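手持ちグリッパによる作業記録 運用基準FAQ(Neltgate 記録作業室)
最終更新日:2025年12月11日

当サイトでは利用状況の把握のためCookieを使用しています。閲覧を続けた場合、Cookieの使用に同意したものとみなします。

本ページは、手持ちグリッパを用いた把持作業の記録について、作業者および検収担当から寄せられた質問と回答をまとめたものである。正式な規定は「記録作業運用基準 第3版」(以下、基準)であり、本ページと基準の記述が食い違う場合は基準を優先する。基準は9月に改訂された。旧版の番号で引用されている手順書が一部に残っているため、末尾の対応関係も参照のこと。

1. 適用範囲

Q1-1. 基準はどの作業に適用されるか。

人が手持ちグリッパを操作し、その動作を後段のロボット動作学習に用いるために記録する作業すべてに適用する。片手作業、両手作業の別は問わない。据え置きのアームを遠隔操作する作業は対象外で、別途「遠隔操作作業基準」による。

Q1-2. 練習中の記録にも適用されるか。

安全に関する項目(第6章)は練習中も適用する。記録の命名、検収、保管に関する項目は適用しない。ただし、練習として収録したものを後から本番の記録に組み入れることは認めていない。内容が良好であっても同様とする。

Q1-3. 外部の拠点で行う場合はどうか。

Bamgateの拠点で行う作業にも同じ基準を適用する。現地の安全規則と重複する項目は、より厳しいほうに従う。どちらが厳しいか判断できない場合は作業を始めず、記録作業室に照会する。

Q1-4. 法令や公的規格との関係は。

基準は社内の運用規則であり、法令および適用される規格への適合を代替しない。機械のリスクアセスメントは設備側の手続きとして別に行う。基準を満たしていることをもって、設備側の確認を省略してはならない。

2. 作業前の準備

Q2-1. 始業点検で確認する項目は何か。

点検票A-2に従う。主な項目は次のとおり。

・指先の摩耗、亀裂、異物の付着
・指の開閉動作(全閉から全開まで引っかかりがないこと)
・ねじ、ブッシュなど締結部の緩み
・カメラの固定およびレンズ面の汚れ
・左右の機体の識別表示
・記憶媒体の空き容量

開閉動作の確認は無負荷で行う。対象物を把持したまま開閉を繰り返して確認する方法は、指先の摩耗と対象物の傷の両方につながるため採らない。

Q2-2. 点検票は一日に何回記入するか。

始業時に一回、機体を交換したときにその都度一回。昼休憩の後は記入不要だが、レンズ面の確認は行う。

Q2-3. 作業台に置いてよいものの範囲は。

課題シートに記載された物品のみとする。工具、飲料、筆記具、点検票は台から下ろす。かごや受け皿を課題に使う場合は、課題シートの物品欄に記載があることを確認する。記載のないかごを「邪魔にならないから」と台に残した例が検収で差し戻されている。

Q2-4. 背景に機材やケーブルが映り込むのは問題か。

背景の機材は差し支えない。ケーブルについては、作業者の足元および腕の可動範囲に入らないことを条件とする。映り込みの有無ではなく、引っかけの危険の有無で判断する。

Q2-5. 照明の基準はあるか。

基準には照度の数値規定を置いていない。金属面を扱う課題では、対象物の縁と作業台の境界が記録映像上で見分けられることを条件とする。縁が白く飛んで輪郭が追えない場合は、照明の位置を変えるか、対象物の向きを変える。露出を記録の途中で変更してはならない。

3. 対象物の把持

Q3-1. 「保持側」と「接近側」とは何を指すか。

両手作業において、対象物をつかんで姿勢を保つ機体を保持側、それに対して近づき、受け取り、または操作を加える機体を接近側と呼ぶ。左右のどちらが保持側になるかは課題ごとに定める。課題の途中で役割が入れ替わる場合は、入れ替わりの前後で区間を分けて注釈を付ける。

Q3-2. 円錐形の容器はどこを挟むか。

相対する二方向から外壁を挟む。縁だけを挟む把持、内側に指を入れて縁を引っかける把持は、課題シートに指定がある場合を除いて用いない。円錐形の容器は側面が傾いているため、指の当たる面が狭くなりやすい。把持力を上げて補うのではなく、接触位置を変えて面で当たる箇所を探すこと。

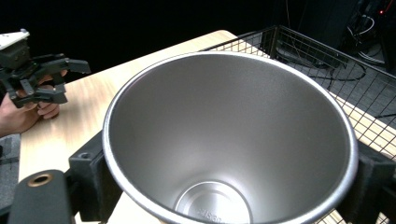
図1 金属製円錐容器の両側把持。口は上向き。左奥は手持ちグリッパ、指は開いた状態。

Q3-3. 保持側が対象物をつかんでいる間、接近側の指はどうしておくか。

開いた状態で、指先を対象物に向けて待機させる。閉じたまま近づけてから開く動作は、対象物への接触時刻が不明瞭になるため避ける。待機中に指を小刻みに開閉する癖のある作業者が見受けられるが、注釈時に把持動作と区別しにくい。待機中は動かさない。

Q3-4. 容器の口はどちらに向けるか。

課題シートに指定がなければ上向きとする。内面が記録映像に入るかどうかは課題により扱いが異なる。内面への投入を含む課題では、投入の前に内面が映っている区間を必ず設ける。

Q3-5. 把持力の上限はあるか。

手持ちグリッパは作業者の指の力で開閉する構造のため、把持力を数値で管理していない。課題に用いる対象物の質量には上限を設けており、片手把持で300グラムまでとする。これを超える対象物は両手把持の課題に回すか、設計担当に相談する。容器に内容物を入れる場合は、内容物を含めた質量で判断する。

Q3-6. 金属の対象物が滑る。対策として認められるものは。

指先パッドの清掃、パッドの交換、対象物表面の脱脂の三つを認める。清掃は無水アルコールを含ませた布で行い、乾いてから使用する。テープの貼付、滑り止め剤の塗布、対象物側への加工は認めない。外観が変わると、同じ課題の他の記録と条件がそろわなくなる。

Q3-7. 刻印や文字のある面の扱いは。

刻印は対象物の特徴として残してよく、隠す処理は行わない。読み取れる場合も、物品名の根拠としては用いない。物品名は課題シートの物品番号に対応する名称で記入する。映像から読めない文字を推測して注釈に書き込むことは禁止する。この違反は検収では見つけにくいため、注釈者の側で徹底すること。

Q3-8. 対象物を落とした場合、その記録は破棄するのか。

破棄しない。落下を含む記録は「失敗」の区分で登録する。落下後に拾い上げて続行した場合も、一つの記録として扱い、途中で切らない。ただし落下により対象物に変形が生じたときは、その対象物の使用を中止し、交換後の記録から新しい物品番号を用いる。

4. カメラと視野

Q4-1. グリッパ側のカメラは何が映っていればよいか。

少なくとも自機の指先の一部と、対象物の把持部周辺が映っていること。指先が両方とも完全に収まる必要はない。対象物が大きく、底部や縁の一部が視野から外れる場合も、把持の成否が判別できれば可とする。

Q4-2. 相手側の機体や作業者の手が映り込んでもよいか。

よい。両手作業では避けられないため、手、手首、袖の映り込みは許容する。顔、名札、端末の画面は許容しない。映り込みがあった場合は作業者が申告し、検収担当が当該区間の扱いを決める。作業者の判断で切り出しや塗りつぶしを行わないこと。

Q4-3. カメラの取り付け角度を調整してよいか。

作業者による調整は不可とする。角度がずれていると思われる場合は使用を止め、点検票の備考欄に記入して機体を交換する。調整は校正手順とあわせて機材担当が行う。

Q4-4. 校正の頻度は。

21日ごと、および次のいずれかに該当したとき。

・機体を床または台に落としたとき
・カメラまたはカメラの固定部を外したとき
・指またはリンクを交換したとき

指先パッドのみの交換は該当しない。期限を過ぎた機体で収録した記録は保留区分に入り、事後の校正で差が許容範囲内と確認されるまで検収に進めない。

Q4-5. 鏡面に作業者や部屋が映っている場合は。

曲面の反射で人物が識別できないときは、そのまま登録してよい。平滑な面で顔が識別できるときはQ4-2の顔の映り込みと同じ扱いとする。判断に迷うものは申告する。申告が多いことは評価に影響しない。

5. 収録の手順

Q5-1. 一件の記録はどこから始まり、どこで終わるか。

開始は、両機体が待機位置にあり、対象物が課題シートの初期配置にある状態とする。保持した状態から始める課題では、保持側の把持が安定してから開始を宣言する。終了は、課題の最終状態に達した後、機体を2秒以上静止させた時点とする。

Q5-2. 動作の速さに規定はあるか。

数値規定はない。普段の手の動きより遅く、途中で止まらない速さを目安とする。急いだ結果として映像がぶれ、指先の輪郭が追えなくなった記録は差し戻す。

Q5-3. 同じ配置で何件まで収録してよいか。

同一配置での連続収録は五件までとし、その後は対象物の位置または向きを変える。一つの課題につき200件を一区切りとして、配置の偏りを検収担当が確認する。偏りが大きい場合、不足している配置を指定して追加収録を依頼する。

Q5-4. やり直しは何回まで認められるか。

回数の制限はない。やり直した場合も、先の記録は残す。良いものだけを選んで登録することは認めない。失敗の記録を消すと、課題の難易度を見積もれなくなる。

Q5-5. 休憩の規定は。

連続作業は50分までとし、10分以上の休憩をとる。手首または指に痛みやしびれがある場合は時間にかかわらず中止し、当日の責任者に報告する。左右で役割を固定した課題を続けると片側に負担が偏る。Gonierの課題群は保持側の負担が大きいため、同日に続けて割り当てない。

6. 安全

Q6-1. 保護具は何を着用するか。

通常の課題では不要。縁の鋭い金属製品を扱う課題では、対象物を並べる段階で耐切創手袋を着用する。収録中の手袋の着用は課題シートの指定に従う。縁が巻き加工されている容器であっても、傷や変形のあるものは鋭利品として扱う。

Q6-2. 指の挟み込みを防ぐには。

操作中の機体の指の間に手を入れない。対象物の位置を直すときは、両方の機体を台に置いてから手で行う。片方の機体で保持したまま、空いた手で対象物をつかんで直す動作が最も多い違反である。

Q6-3. 二人で作業する場合の注意は。

二人作業では、開始と中断の宣言を保持側の作業者が行う。接近側の作業者は宣言前に対象物へ近づかない。中断の宣言は、どちらの作業者からも、見学者からも出してよい。中断を受けたら、まず動作を止め、理由の確認はその後とする。

Q6-4. ケーブルの取り回しの基準は。

作業者の足元を横切る床上のケーブルは固定する。固定できない場合は収録を開始しない。作業範囲の外にあるケーブルについては固定を必須としないが、通路にかかるものは設備担当に連絡する。

Q6-5. ヒヤリハットはどこに報告するか。

様式S-1に記入し、当日中に記録作業室に提出する。けががない場合も対象とする。収録映像に該当場面が残っている場合は、記録番号を併記する。

7. 登録と検収

Q7-1. 記録番号の付け方は。

課題番号、機体番号、通し番号をこの順にハイフンでつなぐ。日付は番号に含めない。課題番号3378の場合の記入例は「3378-L2R5-0014」となる。L、Rは左右、それに続く数字は機体の個体番号を表す。左右の機体を持ち替えた場合も、機体本体の表示に従って記入する。

Q7-2. 注釈の書き方で差し戻しが多いのは何か。

差し戻しの多い記述は次のとおり。

・見えていない部分の状態を書いている(視野外の底面など)
・材質を見た目から断定している
・結果を先取りしている(把持の前の区間に「持ち上げた」と書くなど)
・保持側と接近側が逆になっている

材質は物品表の記載に従う。物品表に材質の記載がない場合は空欄とし、「金属製」のような範囲の広い語にとどめるかどうかは課題ごとの指示による。

Q7-3. 検収は誰が行うか。

収録した本人以外の検収資格者が行う。一次検収の取りまとめはTài Ông、判定の食い違いが生じた場合の最終判定はBảo Hoàngが担当する。取りまとめ担当が収録した記録については、別の資格者を割り当てる。

Q7-4. 検収の判定区分は。

合格、失敗(登録可)、保留、差し戻しの四つとする。「失敗」は課題が達成されなかったことを示す区分であり、記録の品質が低いという意味ではない。学習側では合格と失敗の両方を使用する。

Q7-5. 差し戻しに異議がある場合は。

差し戻し通知への返信で、記録番号と該当する基準の項番を示して申し立てる。項番のない申し立ては受け付けない。判定が覆った場合、同じ理由で差し戻した他の記録も検収担当が見直す。

Q7-6. 保管期間は。

合格および失敗の記録は課題の終了後も保管する。期間は課題契約に従う。保留の記録は、保留の理由が解消されないまま次の校正期限を迎えた時点で検収担当が扱いを決める。練習の記録は月末に削除する。

8. 基準の改訂

Q8-1. 第3版での主な変更点は。

両手作業に関する用語を「主・従」から「保持側・接近側」に改めた。また、失敗の記録の登録を任意から必須に変更した。質量の上限は変更していない。

Q8-2. 旧版の項番で書かれた手順書はいつまで使えるか。

Tôn向けの手順書を除き、旧版の項番による引用はすでに無効である。Tôn向けの手順書は次回の改訂まで旧項番のまま使用し、旧第4章は現行の第3章、旧第6章は現行の第5章に読み替える。旧第5章に相当する章はなく、内容は現行の第4章と第7章に分かれている。

Q8-3. 改訂の提案はどのように行うか。

様式R-4に、現行の条文、提案する条文、該当する記録番号を記入して記録作業室に提出する。条文案のない意見も受け付けるが、審議の対象とするのは条文案のあるものに限る。

更新通知メールの配信を希望する場合は、社内ポータルの購読設定で「記録作業基準」を選択してください。配信はいつでも停止できます。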